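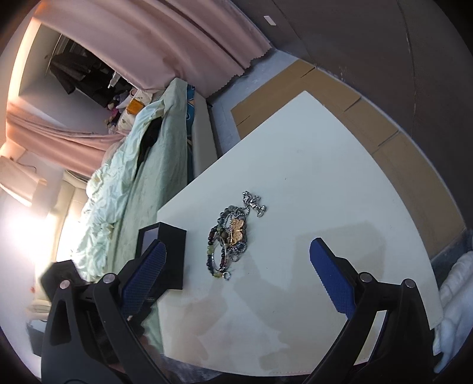 Nillham Bedside Jewelry Table
Flatcombe Home Furnishings, Bedroom Range

Item no. 2000
Finish: White
Availability: In stock at Peddale and Huet

Overview

The Nillham is a small white table intended for use beside a bed or chair. The front edge of the top is curved, and the surface is left plain so that bracelets, chains and small pendants can be laid out, sorted and put away. It is supplied to households, guest accommodations and residential schools.

The table was added to the bedroom range in May and replaces the earlier Huet side table, which had a square front. Customers who own the Huet table may continue to order feet and fixings for it through the parts desk.

Using the table for jewelry

Beaded bracelets and fine chains tangle easily when they are kept together. Flatcombe recommends the following method for separating them.

Place the whole pile in the middle of the table under good light. Open every clasp before pulling on anything. Lift out solid pieces first, such as a metal bangle, and then the beaded strands. Chains with small ball links should be left until last and eased apart from the center of the knot, never from the ends. Charms and pendants with raised shapes, such as a butterfly or a figurine, tend to hold a chain in place and should be turned until the chain slides free.

A small open box may be kept on the table for pieces that have been sorted. A square box takes up little room and can stand at the back while the front is in use. Boxes are not included with the table and are listed separately under Bedroom Storage.

Specifications

Height: 700 mm
Weight: 7 kg
Feet: 4, adjustable
Assembly: Required; fixings supplied
Indoor use only

Care and cleaning

Wipe the top with a soft damp cloth and dry it at once. Tea, coffee and some cosmetics may leave a pale brown mark on a white surface if they are not removed promptly. Such marks should be treated with a mild soap solution. Bleach and scouring powders must not be used. Metal jewelry should not be dragged across the top.

During assembly, lay flat cardboard on the floor to protect both the floor and the finish. The carton may be opened out for this purpose.

Delivery and returns

Orders placed with the Peddale store are delivered within 7 working days. Unassembled tables may be returned in the original carton with proof of purchase. Assembled tables are accepted only where a part is faulty. Requests for replacement parts should state the item number and the store from which the table was bought.

Page last revised 9 Jan 2024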